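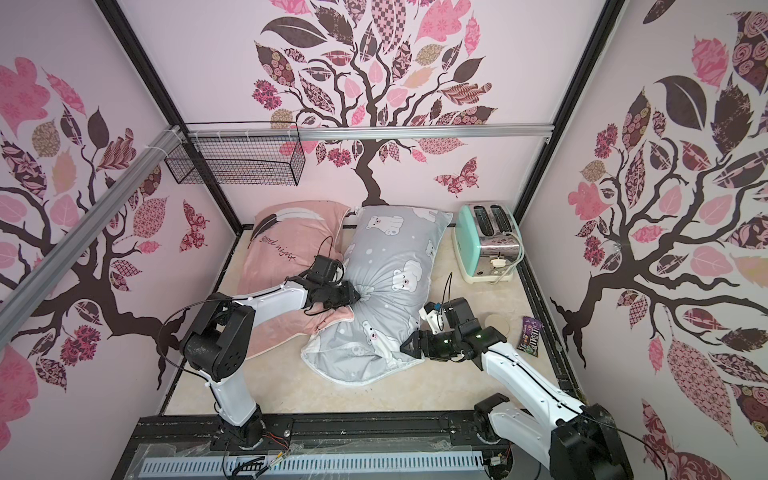

Olga Lozano told me before lunch that she had tried coloring for a month and it stressed her out more than her job did. She kept going outside the lines, then she'd get mad, then she'd throw the page away and start a new one. And she asked if I was going to stand up here and tell everyone how relaxing it is.

Well, sort of! But I want to start with Olga's problem, so hold that thought.

Quick show of hands – who has a box of pencils at home that's more than half full? (Wait for hands. Don't rush this bit.)

Okay. My talk is about mixing colors when you only own a cheap set. I own the 24-pencil Nundora tin and I've had it since June. I also have a Skatlow sketch pad, 300 sheets, and I'm nowhere near the end of it. I used to think I needed the giant sets, and I spent way too much money finding out I only ever reach for the same few pencils.

Layering. Start light, really light, lighter than feels right. Put yellow down first and go over it with blue in small circles, and you get a green that's much nicer than the one in the tin. Then do it the other way around, blue first, and it comes out duller. I love the dull one for shadows.

(Pass the swatch cards around here. Front table first, ask them to keep it moving.)

I made 364 of these little squares last winter, one most evenings and a few extra when it snowed. Some are awful – there's an orange over purple in there that looks like gravy. Keep the awful ones! Write the two colors on the back in regular pencil so you can find them again.

Now, Olga's lines. Renato Arancibia showed me this and I do it on every page now. Go around the inside edge of each shape first with a sharp point, a thin border of the same color, then fill the middle with a blunter one. If you still slip over, take the darker color next door and cover it. Pages with big shapes help too, so save the tiny mandalas for later.

Paper. Printer paper takes maybe three layers and then goes shiny and won't hold any more. Thicker stuff gives you five or six.

(If there's time: blending with a white pencil. If not, skip to questions.)

Pencils are on the side table, and the practice sheets are the ones with the big leaves. Sharpeners need to come back to me, please.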